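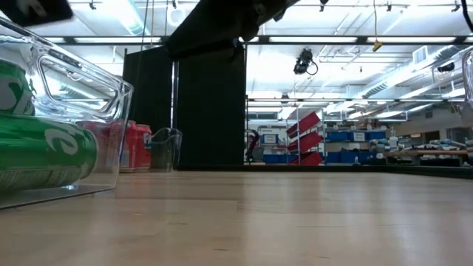
Slide 1. Cans in and beside a clear plastic bin, with a smaller clear container at the side.

Speaker notes, "Clear Bins in a Small Drinks Store"
Brinder community hall, 8 Sep 2021

Start when people have sat down. Leave the first slide on for a moment before speaking.

Good evening and thank you for coming. I will talk tonight about drinks cans, and how we keep them. It is a small subject, I know, but those of you who run a club bar or a school kitchen will know how many hours go into it. English is my third language, so please stop me if a word is not clear.

(Point to the bin on the slide.) I want to begin with the plastic. You can see the green cans through the wall of the bin, and also a red one standing behind them. The red looks more pink when you look through the plastic, but you still know which can it is. With a cardboard tray you must lift the flap, and in a hurry people do not lift the flap. They open a new tray.

(Wait. Somebody usually laughs here.)

When I came to the Hirine hall we had 577 cans in the store cupboard, in trays, and I counted them with a pencil and a paper. We had 23 trays already open. Some drinks were past their date and we had to pour them away. I do not want to make anybody feel bad about this, it was the same in every hall I visited after.

Next point, standing or lying. On the slide the green cans are lying on their sides in the bin, and the red ones stand upright. Both ways are possible. I prefer standing for anything which will stay longer than one month, as the rows are easy to count from the top. Lying is good for the bin you take to the serving table, where the hand goes in and out quickly. If you lay them down, please turn the printed side towards the clear wall. At Hirine we forgot this very often.

The handle. Our bins have a hole in the wall near the top, which is the handle. Check it before you buy. Put your own hand inside, with a glove if you work with gloves. A full bin is heavy, and a handle with a sharp edge hurts the fingers. I bought eight of the wrong kind in May and we now keep paper napkins in them.

(Drink some water. Ask if the people at the back can hear.)

Sorting by colour. We put one colour in one bin and the second colour stays outside until its own bin is free. A mixed bin is not a disaster. But when it is mixed, the person who makes the order has to take everything out on the table, and this needs a clean table with enough space. Please clear the table first and wipe it. I say this because cans scratch a wooden top more than you expect, especially if there is sand under them.

The small container. I like to have one smaller clear box near the big bin for the single cans, those which remain when a set is finished. Before, these single cans were standing on the window, under the sink, on top of the fridge. Now they have one place and they are used first.

Cost. The whole change at Hirine came to 2,499 crowns for bins, small boxes and labels. Labels you can leave out, in my opinion. We printed 100 of them and after the summer most had come off. A strip of tape with the date in thick pen is better.

(If there is time, tell the story of the Cervantes evening, when the cola was finished before the soup. If not, go directly to questions.)

Questions which I expect:

Do the bins stack? Ours stack two high. I would not go to three with full cans.

How to wash them? Warm water and a soft cloth. The rough side of the sponge makes the wall cloudy, and then you cannot see in.

Glass bottles? I have no experience with this. The people from Rurance use wooden crates for bottles and are satisfied, ask them at the break.

The order sheet is on the chair by the door. Please take one, and leave the pen.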